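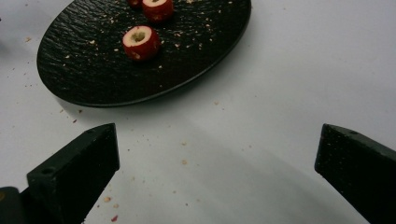 Costello Apple Corer and Sectioner

Back in stock, colour: red or grey

We've had the Costello in our own kitchen since June and we're still finding excuses to use it! It's a hand corer with a second, wider cutting ring that slips over the first, so you can take the core out and then punch neat rounds from whatever is left. Apples are the obvious place to start, but it's been through pears, firm peaches, beets and a very cold block of cheddar (lovely, by the way).

The handle is beech, oiled, and a good fat shape that sits in the palm. Both rings are stainless steel and the edge is properly sharp out of the box, so keep the cap on in the drawer. The small ring measures 21 mm across and the large one 41 mm. They twist off for washing.

Getting a clean cut
Chill the apple first. Set it on a board, stem up, and press straight down with a quarter turn each way. If you rock it, the round comes out with a slanted side. Rub the cut faces with lemon if they're going to sit out before guests arrive.

Best apples for it
Crisp ones. Pink Lady and Jonagold hold their edges beautifully, McIntosh is a bit soft and tends to bruise near the skin. Maricruz Zavala, who runs our Saturday-style brunch classes whenever she can get the room, poaches her rounds in cider for six minutes and serves them on dark plates with a spoon of yogourt. Ask her for the recipe, she loves being asked.

Details
Length with handle: 18 cm
Rings: stainless steel, two sizes
Handle: oiled beech
Item no. 842
Dishwasher: rings yes, handle no

Goes well with
Caretti paring knife, short blade
Brinance end-grain board, small
Flonomau lemon squeezer

From a customer
"Bought one for my mum and ended up keeping it. The big ring is great for scones too, the little two-bite kind. Wish the cap was a brighter colour so I'd stop losing it." Roald Boström, 19 July 2018

Replacement rings and caps are sold separately. Pick-up at the counter or we'll mail it anywhere in Canada.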